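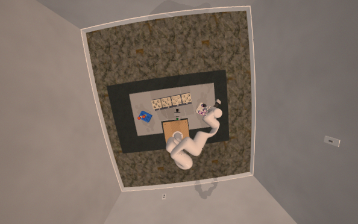
Irkcombe Charter Referendum: Counting Arrangements and Provisional Timetable

IRKCOMBE - The Irkcombe Electoral Office has published the counting arrangements for the July referendum on amendments to the district charter. Polling stations will open at 7 a.m. on Wednesday and close at 9 p.m. The count will begin the same evening.

Voters will be asked a single question covering 11 amendments. The amendments are presented as one package and cannot be accepted or rejected separately. The principal changes extend the term of the district council from three years to four, move budget approval from the executive to the full council, and replace the charter's original provisions on land registration, which date from 1772.

Ballots will be cast at 189 polling stations. Ballot boxes from the Harkau and Huerta wards will be sealed at the close of polls and transported to the central counting hall. All other wards will count on site and transmit signed result sheets to the Electoral Office.

"The package passes if a simple majority of valid votes is in favor," said Hoi-yan Tam, chief electoral officer. "There is no turnout threshold. Blank and spoiled ballots are recorded but do not enter the calculation."

A recount is automatic if the margin is 400 votes or fewer. Requests for a recount outside that margin must be filed in writing by noon on the second working day after the provisional result is announced, and must identify the polling stations concerned.

Early voting remains open at the district offices in Harkau and Huerta until 5 p.m. on the day before the poll. Postal ballots must reach the Electoral Office before polls close - a postmark is not sufficient.

Farah Khoo, deputy officer for legal affairs, said the full text of the amendments, with the current charter wording alongside, is available at all district offices and public libraries.

Accreditation requests from observers and news organizations should be addressed to Su-chen Wu, Press Section, Irkcombe Electoral Office.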